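New slots and bonus changes, April 17, 2020

Four new games went into the lobby this week, and the welcome bonus has had its first rewrite since January. Both are covered in this issue, along with a short note on withdrawals.

The release most readers asked for is Droltcombe, the new slot from Vidmar. It is a five-reel game with 20 fixed lines and a village fair theme. The wild is a brass bell, which stands in for everything except the scatter. Land three scatters and you get seven free spins with a multiplier that starts at 2x and does not reset until the round is over. The round can be retriggered once. The top prize is 1000 times the stake, and you will need a full screen of bells to see it.

We played Droltcombe in demo mode for an evening. The base game is slow. Wins are small and tend to come in pairs, then there is a long gap. The free spins came up less often than we expected from a game sold as medium volatility, so treat that label with some care. The sound can be switched off from the main screen, and after an hour we did.

The other three are from Flultix. Two are reskins of older fruit games with the same math and new symbols. The third has a hold-and-spin feature in which coins stay locked while the rest of the grid spins again. It runs well on a phone in portrait, which the older Flultix games never did. Autoplay is off by default in all three.

On to the bonus. Bodow Casino has dropped the wagering on its welcome offer by nearly a third, but the time limit is now seven days, where it used to be 30. Table games no longer count toward wagering at all. If you took the offer before the change, the old terms still apply to your account until the bonus is cleared or expires. Check the promotions tab for the version you are on.

Withdrawals at Bodow are taking longer than usual. Card payouts that used to clear in two days are now closer to four, and support is answering by email only. Have your documents uploaded before you make the request, or the wait starts over once they ask for them.

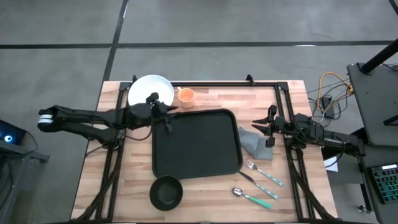 Next issue we will look at the Vidmar back catalog and list the titles that can still be played on older tablets. As always, play for small stakes, set a deposit limit before you start, and stop when you reach it.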